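News > Press releases > Moveo opens practice data program in Gretcombe

Moveo opens its practice data program to outside labs and classrooms

Simulated kitchen and tabletop episodes, gathered one patient attempt at a time, will be shared with partner groups starting in April

GRETCOMBE - Moveo, the robot learning company, said Tuesday that it is opening up Penner, the program it uses to gather examples for teaching robot arms how to handle everyday things. Partner labs, community colleges and small manufacturers will be able to apply for access in April, and those accepted will receive the first shared collection of 1614 recorded episodes, all made in simulation, along with the tools used to make more of them.

Anyone who has taught a child to set a table will have some feeling for the work behind Penner. A person sits down at a desk, takes hold of a pair of hand controllers and guides a simulated arm through a small job, such as picking up a utensil, moving it to another spot and letting go. The computer keeps a record of everything along the way, from the position of each joint to the view from a camera mounted near the gripper. Then the objects are shuffled, the surroundings change and the person starts over. It is slow and sometimes very funny work, and the people who do it have grown quite fond of it.

"We had folks join us thinking they would be bored by lunch, and a lot of them are still here," said Bart Maes, who leads data gathering at Moveo. "You start to care about how you approach a fork! You think about it on the drive home. And when a model that learned from your episodes goes for that fork the way you would have, well, that is a very good afternoon for everybody in the room."

The shared collection covers 158 different tabletop jobs, recorded by a team of 10 operators at the Moveo office in Gretcombe and at a second site in Flakunden. Operators work in short sessions with plenty of breaks, and each one keeps a written log of attempts that felt awkward or unclear. Those notes will be included with the episodes, spelling and all - partner groups who tried an early version said they read the notes before they opened anything else.

Moveo chose to build the first collection in simulation so that a large number of layouts could be tried without anyone having to reset a real table by hand. Surfaces, floors, cloths and loose objects are drawn from a shared library and combined freely, and the results can be a little odd to look at. A countertop may end up next to paving stones, or a kitchen tool may share its space with something from a toy box. The team has learned to welcome these mixtures. A model that has only ever seen one tidy kitchen tends to have trouble in the next one, and the hope is that a wide spread of colors and textures will teach it to pay attention to the object it has been asked to handle.

Episodes that go wrong are kept as well. Missed grasps, dropped items and long hesitations are marked as such by a reviewer, and partner groups can decide for themselves whether to train on them. Maes said the question of what to do with failed attempts took up more meetings than any other part of the project, and that he still changes his mind on it from time to time.

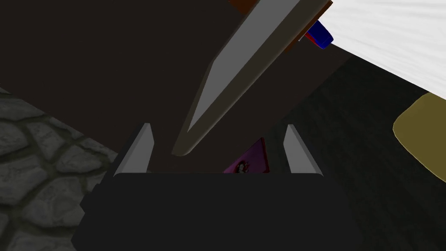

A gripper-level view from a simulated episode, with the fingers open and a knife blade just ahead of them.

Groups accepted into the program will be given a starter package with the full set of episodes, the object library, a guide for new operators and eight hours of remote help from the Moveo team, to be used whenever they like during the first term. They will also be invited to send in episodes of their own. Contributions will go through the same review as the ones made in Gretcombe, and operators who wish to be credited by name will be.

"I would love to see what a classroom does with this," Maes said. "Our operators have their habits by now - we all reach from the same side, we all slow down at the same moment. Somebody new is going to come in and do it differently, and that is exactly what the collection needs."

Applications may be sent in by letter or through the form on the Penner page. Applicants are asked to describe, in a page or less, what they would like their robot to learn and who would be sitting at the controls. No earlier experience with simulation is required, and groups that do not own a robot arm are welcome to apply.

About Moveo
Moveo develops learning software for robot arms used in light assembly, food preparation and household research. The company has its main office in Gretcombe and a recording site in Flakunden.

Press contact
Moveo Press Office, Gretcombe
Interviews with Bart Maes and visits to the recording room can be arranged on request.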